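How to wash a wool jumper by hand

Most shop-bought wool jumpers survive hand washing well if the water stays cool and the wool isn't rubbed. The whole job takes less than half an hour of your time, plus drying. These steps suit lambswool, merino and plain Shetland. For angora or anything with a sewn-in lining, read the label first and follow that instead.

What you need

A basin or a clean sink big enough for the jumper to move about in
Liquid wool wash, or a mild shampoo with no conditioner in it
Two large bath towels
A flat place to dry it, away from radiators
A tape measure, a pencil and a scrap of paper

Don't use ordinary washing powder. The enzymes in biological powders are made to break down protein stains, and wool is a protein.

Before you start

Lay the jumper flat and measure it across the chest, from shoulder to hem, and along one sleeve. Write the figures down. You will want them at the drying stage, when wet wool will happily take any shape you give it.

Check the elbows and cuffs for holes. A small hole gets larger in the wash, so put a few stitches round it now, even if you plan to darn it properly later. Do up any buttons and turn the jumper inside out.

If the colour is strong, test it. Wet a corner of white cloth, press it on an inside seam for a minute and look for dye. A little colour is normal with dark reds and navy. If a lot comes off, wash the jumper alone and don't leave it to soak.

Washing

Fill the basin with cool to lukewarm water. It should feel neither warm nor cold on the inside of your wrist. Add the wool wash while the water is running so that it mixes in, and use the amount on the bottle. More soap only means more rinsing.

Push the jumper under the water and press down on it gently until it is wet right through. Leave it for ten minutes. Then press and release it a few more times, paying attention to the underarms and neckline. Don't scrub or twist it. Rubbing is what felts wool, and felting can't be undone.

For a mark that hasn't shifted, put a drop of wool wash on your fingertip and pat it in. Leave it another five minutes.

Rinsing

Move the jumper to one side, or lift it out with both hands underneath so the weight is supported. Pour the water away and refill with clean water at the same temperature. A sudden change from warm to cold can shrink wool as surely as hot water can.

Press the jumper through the clean water and drain again. Carry on until the water has no suds. It usually takes 2 rinses, or three if you were generous with the soap. Some wool washes are sold as no-rinse and can skip this stage, though I still give mine one - it does no harm.

Getting the water out

Gather the jumper into a ball and squeeze it against the side of the basin. Don't wring it.

Spread a towel on the floor, lay the jumper on it and roll the two up together like a Swiss roll. Kneel on the roll, working from one end to the other. Unroll it and do the same again with the second towel. The jumper should now be damp and no longer dripping. 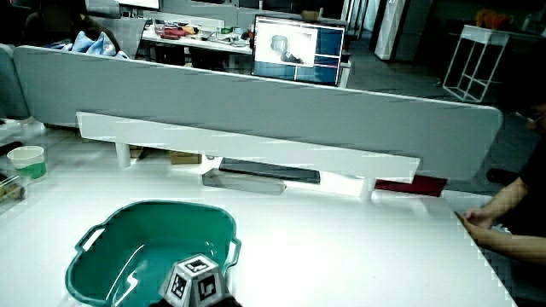 DRYING AND STORING

Lay the jumper on a dry towel or a mesh rack and get out your measurements. Ease the body to the right width and length, then the sleeves. Pat the ribbing at the hem and cuffs inwards so that it doesn't dry stretched.

Leave it flat. Turn it over once the top feels dry, and change the towel underneath if it has become wet. A fine merino may be ready the next day. A thick jumper can take two or three days in a cool room. Keep it out of direct sun, which fades some dyes and yellows white wool.

When it is fully dry, fold it. Hangers leave points at the shoulders. If you are putting it away for the summer, use a lidded box or a zipped cotton bag, and make sure the wool is clean first, as moths prefer wool with food or skin oils on it.

How often to wash

Not very. Airing a jumper overnight on the back of a chair deals with most smells. I wash mine when they look or smell as though they need it, and everything gets a wash in September before the cold weather.

If it has shrunk a little

Soak it in cool water with a spoonful of hair conditioner for half an hour, press the water out and stretch it slowly to your written measurements. Slight shrinkage will often ease this way. Thick, matted felt will not.

Pallavi Agarwal
Last updated 9th September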